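From: Mahsa Nouri
To: Hudgate residents list
Subject: Re: Laundry room, doors and numbering
Time: 9:40 am

Thanks to everyone who wrote back. I went down this morning before work to check on things, and my answers are below. For people who just joined the list, the message I'm replying to is quoted here first.

> From: Nadège Langlois
> Hi all,
> Twice in September I have come back to a load that never started. The drum was still dry and my money had been taken off the card. Both times the door looked shut. I called the number for Wulum and was told the door had not latched, so the machine was waiting.
> Can somebody explain how these doors are supposed to close? Also, which one is number 3? I was told to use it for comforters and I walked past it.
> Nadège

On the doors first. They are round, heavy, and set in a thick ring, and they will rest against the machine without being latched. If you let one swing shut on its own it usually stops short. Push on the ring on the side away from the hinge until you hear the click. Please don't push on the glass. 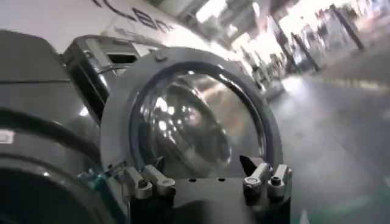 Do I lose my money if the door isn't latched when I pay?

The card reader holds the charge for 2 minutes. If you latch the door and press start inside that time, the cycle runs normally. After that you have to ask Wulum for a credit, and they want the machine number and the time of day.

I asked for Nadège's two credits while I was on the phone with them. They said it would show on the card the next time it is used at the reader by the elevator, not at the machines.

On things getting stuck. A sock or the corner of a sheet caught between the door and the rubber is enough to keep the latch from catching. Run your hand around the rubber before you close up. Small things also sit in the fold at the bottom. In the past month I've pulled out a hair tie, a pen cap and a key that doesn't fit anything in the building. The key is on the hook by the bulletin board.

Please leave the washer doors open a few inches when you finish. The rubber stays damp otherwise and it starts to smell. The dryers can be closed.

On the numbers. Each machine has its own, and that is the one Wulum needs. Number 1 has a white sign over the door with a big black numeral, so start from there. Don't go by the order you were told when you moved in, as some of the machines were moved when the floor was redone. Number 3 is the large one and it takes a queen comforter by itself. A comforter plus sheets is too much and it will come out with soap still in it.

If you are reporting a fault, give the number on the sign. The small print on the front panel is hard to read and Wulum doesn't use it anyway. Last time somebody read them a part label and the repair person went to the other building.
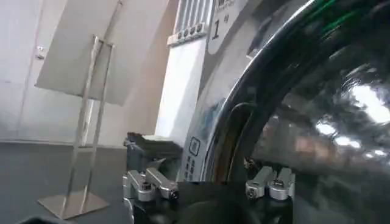

Golnar Safavi wrote to me off the list to ask if we could get the instructions reprinted in larger type, including the one about how much soap to use. She uses two tablespoons of the Drastell liquid for a full load and says anything more leaves her towels stiff. I use the same amount and have had no trouble. If you use powder, put it in before the clothes go in.

I will type up a sheet this week. So far I have the door, the rubber, the soap, the machine numbers and the phone number for Wulum. If you want something else on it, write to the list so I have it all in one thread.

Two other things that came up:

Jasper Wouters asked about leaving finished loads. The rule in the lease is that you can move another person's wash after 15 minutes. Put it on the folding table, and please don't put it in a dryer for them. Some of us hang things.

The lost items box is full again. Anything left in it at the end of the month goes to the Trujillo thrift store. There is a gray cardigan and a fitted crib sheet in there now, along with a lot of single socks.

Mahsa
Apt. 102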